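Cell Notebook, Two-Arm Sweeping Cell
Entry: March 28, 2019
Entered by: Asnakech Yilma
Reviewed by: Mebrat Worku

Purpose of work: correction of dustpan seating on the left arm and inspection of cable routing on both arms.

The cell was powered down at the start of the shift. The left gripper had been releasing the dustpan handle slightly during long pushes, and the pan lip rose from the mat as a result. Both finger pads were removed and found to be glazed. They were cleaned, inspected and judged unfit for further use. Replacement pads from the Derero stock were fitted and the screws tightened in two passes.

The upper cable on the left arm had too little slack at the wrist. The tie nearest the wrist was released and moved 19 mm toward the base, which gives a wider loop when the wrist turns. The lower run was left as it was. On the right arm the cable hangs clear of the brush through the full sweep and requires no change at present.

Gripper zero was repeated on both sides. The left side returned an offset of 4 counts, within the limit set in the Workneh procedure. The right side was unchanged from the November record.

The mat was checked for lift at the corners and the bin liners were replaced. Sponge pieces and bread crust were then laid out as the test load, with the pan in the left gripper and the hand brush in the right.

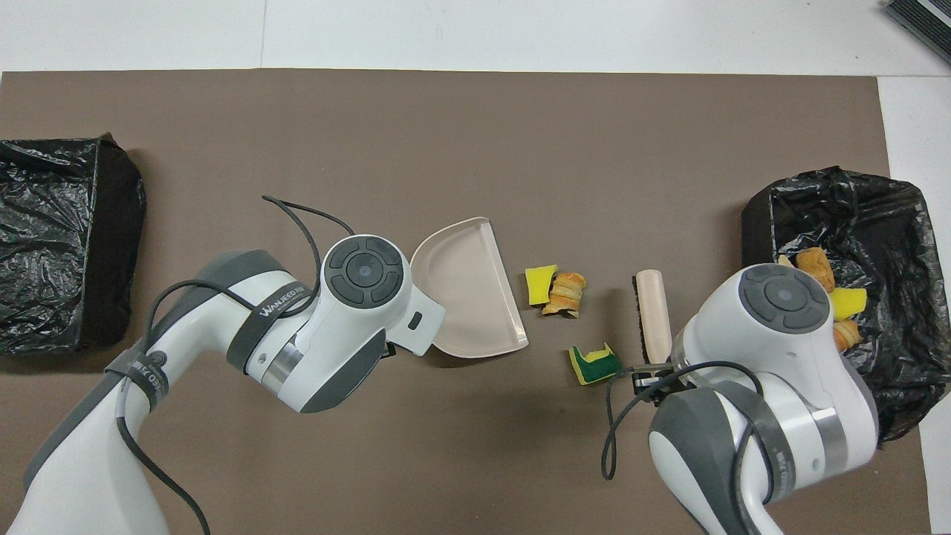

Speed was held at the reduced setting for the first cycles and then raised to 100 percent. The pan lip remained level throughout. One thin crust slid under the lip and had to be removed by hand; this is attributed to the approach angle, and the pads are considered sound.

Outstanding items:
Approach angle of the pan to be lowered by 2 degrees and the test repeated (Worku).
Spare finger pads to be reordered through Zisholm.
Brush bristles to be inspected for wear at the next service.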